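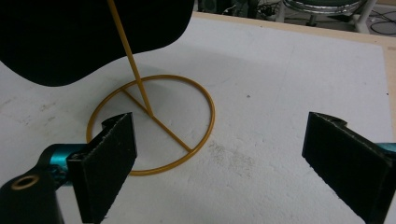

Drurkum Housewares Club

Tag: Kitchen & Table
2 min read

Our object this month is the yellow wire holder, the kind with a ring for a base, one bar across the ring, and one rod going up. I have wanted to write about it since August.

I bought mine at Maruyama, from the basket near the door. There was no label on it, so I cannot tell you the maker. Misaki Aoki thinks it is for paper towels. Rin Wada thinks it is for bracelets.

The rod does not start exactly in the middle of the bar. It is a little to one side. At first I thought this was a mistake of the factory, but I have come to like it.

The color is what I would call mustard. On a white surface it is very strong. On my brown shelf at home it looked tired, so I moved it to the white one.

I tried it with kitchen paper for 9 days. A full roll is fine. When the roll becomes thin, the whole thing wants to walk with you when you pull. Please hold the ring with one finger.

Ottó Hajdu put three rolls of ribbon on his and keeps it by the sewing box. This is a better use than mine, I must admit.

For cleaning, I use a soft cloth with a little dish soap, then I dry it well. The place where the bar meets the ring collects dust, so go there with a cotton swab.

Next month Mitsuko Hayashi will bring her Niller egg rack. If you have one also, please write to her before we meet, she would like to compare the feet.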